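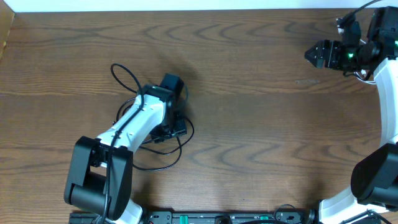
Wann wird der zweite Doppelarmplatz bestellt? Im März, sobald das Angebot von Niron in der überarbeiteten Fassung vorliegt.

Serpil Baysal hat die Posten für den Haushalt zusammengestellt. Neben den beiden Armen und der Schiene stehen darin 5 Ersatzservos, ein zweiter Satz Greiferfinger und Kabel in zwei Längen. Für Kabelhalter sind 224 Euro angesetzt, für Kleinteile 300 Euro. Der Tisch kommt aus dem Bestand und kostet uns nichts.

Offen ist die Lieferzeit. Niron nennt vier Wochen für die Arme, bei den Servos wollte man sich nicht festlegen. Alper Avcı fragt deshalb auch bei Dendesent an. Wer für den Aufbau noch etwas braucht, Netzteile zum Beispiel, meldet das bis Donnerstag an Serpil. Spätere Wünsche gehen in die nächste Bestellung.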